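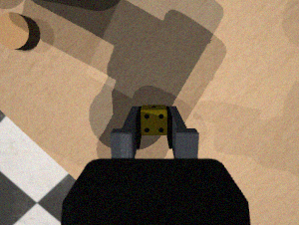 Yeoh Collection Provenance Project
Progress report to the Heter Fund, second period

Work in this period covered the prints and drawings that came to the museum through the dealer Dusach. There are 26 sheets in the group. We have finished the file review for all of them and have a continuous ownership record for 10. The others have gaps, most of them between the dealer's purchase and the sale to Yeoh.

Torquil Gillies read the dealer's stock books at the Tukon archive in January. The books list 1290 entries, many with only a surname and a price. He matched entries to our sheets by dimensions and by the stock numbers penciled on the backs. Two numbers had been erased and were read under raking light.
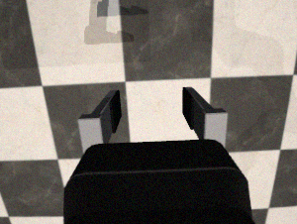
Six sheets carry the stamp of a family collection that was broken up under pressure before the war. We have written to the family's lawyer and sent copies of the stock book pages. She has asked for the export papers as well. Bayu Santoso is looking for these and expects to need up to 6 more weeks, as the customs files are stored off site and only a few boxes can be ordered at a time.

None of the sheets under inquiry will be lent or sold while this is going on. The board confirmed that in writing.

Spending is within budget except for translation, which ran over. We ask to move the unspent travel money to that line.

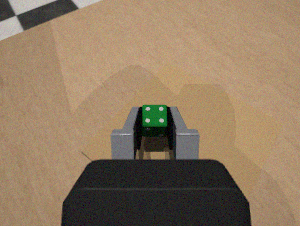
Simulated view: gripper holding a green die, four-pip face up.

Next period: export papers, a reply to the lawyer, and draft entries for the public database.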